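Whitfield Toy Library – Frequently Asked Questions

Borrowing, returns and cleaning. Last reviewed in August.

How do I become a member?
Membership is open to any household in Whitfield, Tatberg or Greralow. Bring one piece of photo identification and proof of address to the front desk. Grandparents and licensed home daycares may join on the same terms. A membership runs for twelve months from the day it is issued.

How large is the collection?
The catalogue lists 1,470 items. Of these, 1,176 may be borrowed. The remainder are for use on the premises and carry a red label.

How many items can I borrow at once?
Each household may have 4 items out at one time. A boxed set counts as one item, whatever the number of pieces. The loan period is 3 weeks, renewable once unless another member has placed a hold.

Can I reserve an item?
Yes. Holds may be placed at the desk or by telephone. Items are kept until closing time on the Friday after you are notified, then offered to the next household on the list.

How are play kitchens and their accessories catalogued?
The kitchen unit and its accessories have separate catalogue numbers. Grates, pots and dishes are grouped in sets and packed in a mesh bag with a contents card.

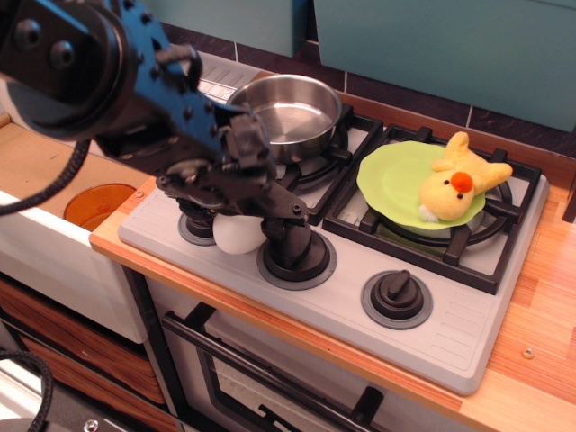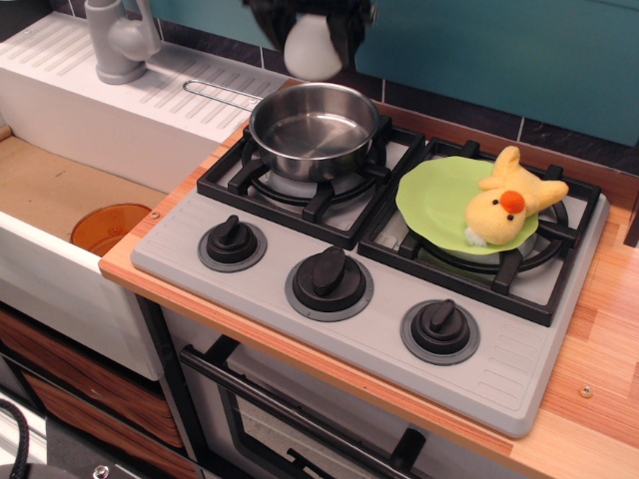 Accessory sets are checked piece by piece on return, so please allow a few extra minutes at the desk. Check the contents against the card before you leave home. Metal and plastic pieces are listed on separate lines – a steel saucepan and a lime-green plate, for instance, are two entries even when they sit side by side on the same stovetop. If a piece turns up later, bring it in with the card number and the missing-piece charge will be reversed.

What happens if something is broken or lost?
Normal wear is not charged. A missing minor piece is charged at the flat rate posted at the desk. If a missing piece makes the item unusable, the replacement cost of the whole item applies, less depreciation. Please do not attempt repairs with glue. Many adhesives are unsuitable for toys that may be mouthed.

How should I clean items before returning them?
Hard plastic and metal: wash in warm water with mild dish soap, rinse and air dry. Wood: wipe with a damp cloth and dry at once. Do not soak. Fabric: follow the sewn-in label. Battery compartments must be kept dry – remove the batteries before wiping the case.

Are batteries supplied?
No. The size and number required are printed on the catalogue label. Rechargeable cells are acceptable unless the label states otherwise.

Do you accept donations?
Donations are accepted by appointment. We cannot take stuffed toys, painted items of unknown age, or anything with an open recall. Konwood wooden train track is always in demand, including odd lengths and unmatched colours.

Who do I contact about a catalogue error?
Send the item number and a short note to Marisol Szabo, collections coordinator, care of the front desk. Corrections are entered at the end of each month.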